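Repair or replace? Old tower, office use
9 January 2018

ryota_k
Our desktop has started shutting itself off mid-invoice. A shop called Votum wants 100 dollars to look at it and 20 more to tell me what they saw. Is a machine this old worth saving?

grumbleport
Depends what you do on it. Spreadsheets haven't gotten any harder. Pull the side panel and look before you pay anyone to look for you.

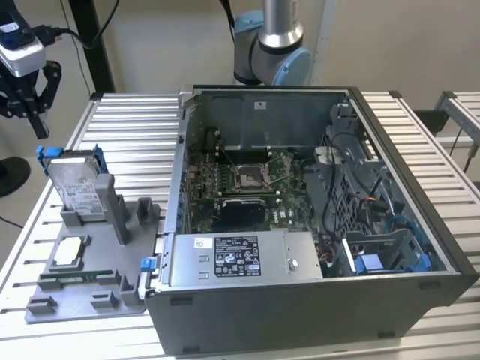
Open tower, CPU socket empty.

ryota_k
And if I open it and it still shuts off?

grumbleport
Then you own a clean computer that shuts off. Try a different power supply first. Mine did the same for nine months and I blamed Windows the whole time, which was unfair but satisfying.

Chie Sakamoto
Disagree. By the time you've bought a power supply, then memory, then the board, you have paid for a new computer in installments. I kept an old Mizuno going that way. Final bill: 1,661 dollars, and the fan still sounded like a leaf blower.

grumbleport
You replaced the board and kept the fan?

Chie Sakamoto
I was attached to it.
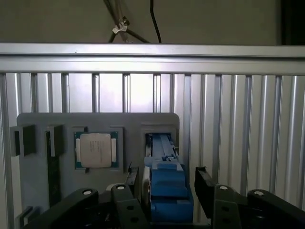 Anyway, back up your files tonight, whatever you decide. Parts can be argued over until February – invoices can't.

ryota_k
Copying them now. It has shut off twice.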